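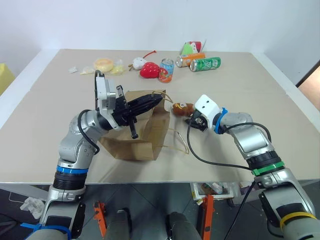 Staketti opens orders for two-arm bagging kit

Staketti has opened orders for the Jirkateo, a tabletop kit that pairs two robot arms for packing mixed goods into paper bags. The company listed the kit on 5th February at $3683 for the mounting set, grippers and control software. Arms are sold separately, and buyers who already own a supported pair can fit the kit to them.

The software assigns one arm to the bag and the other to the goods, and swaps the roles when an item sits closer to the first arm. Staketti says this shortens reach on a standard table and lowers the number of times the arms must wait for each other. Soft toys, drink cans and wrapped snacks are on the list of supported items. Glass is not.

Paper bags with twisted handles have been a weak point for kits of this type. A handle can fold across the opening or catch on a finger, and a bag lying on its side has to be opened before anything goes in. The Jirkateo treats the handles as separate objects and plans around them — a feature that was missing from the earlier release, which handled only rigid boxes.

"The bag changes shape every time you touch it, so the plan has to be redone after each contact," said Monique Leblanc, product lead at Staketti. "We replan after every grasp. It costs time and we think it is worth it."

Norðdahl, a gift retailer, tested the kit on 1862 orders before release. Staketti has not published the error rate from that trial. It said most failed picks involved thin packets lying flat on the table, and that a revised fingertip is planned for August.

Setup takes one person 14 minutes once the arms are bolted down, according to the manual. The kit carries a warranty of two years, with gripper pads excluded. Tellmont will handle repairs and spare parts. Replacement pads ship in pairs, and cable guides are included with the mounting set.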